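Plutell hand-held gripper hire: frequently asked questions

Ordering | Kits | Support | FAQ

What do I get when I hire a kit?
One hand-held gripper with its camera fitted, one head-mounted camera, two charging leads, a memory card for each camera and a printed setup sheet. Everything comes in a hard case. Please keep the case, as we can't accept returns in anything else.

Who is it for?
Mostly teams who want recordings of everyday hand tasks to train a robot arm and don't have an arm free to do it with. You hold the gripper, do the task, and send us the cards or upload the files yourself. We also hire to colleges for coursework.

Do I need a robot to use it?
No. You may want one later to try out what you have trained, but we don't supply arms. The Leka mounting plate fits the same fingers to an arm and is sold separately under part number 3129.

How long is the hire period?
The shortest hire is 5 days, counted from the day after delivery. You can extend by email if the kit isn't booked out. February and March are busy, so ask early.

How should the recording room be set up?
Pick a room with even light and a clear work surface. Plain walls are fine. Turn off any lamp that flickers. You don't need to cover windows unless direct sun falls on the table. Put out only the items the task needs, and leave enough space to bring the gripper in from either side.

Where does the head camera go?
It sits at the side of the head, at about ear height, and tilts down towards your hands. Set the tilt while standing as you will for the task. If you lean over the table to work, lean over it when you set the tilt too, or the hands will drop out of the recording.

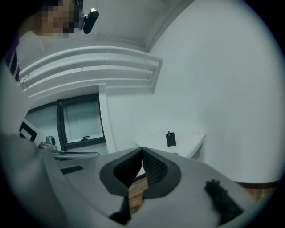 Tanveer Durrani wrote to us that the setup sheet should say more about the strap, as his had worked down after half an hour and he had to record a whole batch again. The sheet now has a paragraph on this. Tighten the strap with the camera already clipped on, then check it every time you change the card.

How long does the battery last?
The gripper camera runs for over 60 minutes on a full charge. The head camera is slightly better. Both can be charged between sessions but not used while charging.

What can the fingers pick up?
Small household and desk items: pens, cups, folded cloths, boxes, packets. The grip pads are textured and hold most dry surfaces. They are poor on wet glass. Don't use them on anything hot or sharp.

Are the pads replaceable?
Yes. A pair is included in the price if they wear out during your hire. Cuts and burns are charged for.

Can two people share a kit?
Yes, but do the head camera setup again at each changeover and start a new recording. Mixed recordings are hard to sort out afterwards.

Will people's faces be in the recordings?
They can be. The gripper camera has a very wide view and may take in the person working. We can blur faces before the files are handed over. Tick the box on the order form.

Can I get training?
We run a half-day session at our Riltcombe workshop for up to 8 people. Solveig Bakke takes the bookings.

What if something breaks?
Stop using it and email support with the case number. Please don't open the gripper shell.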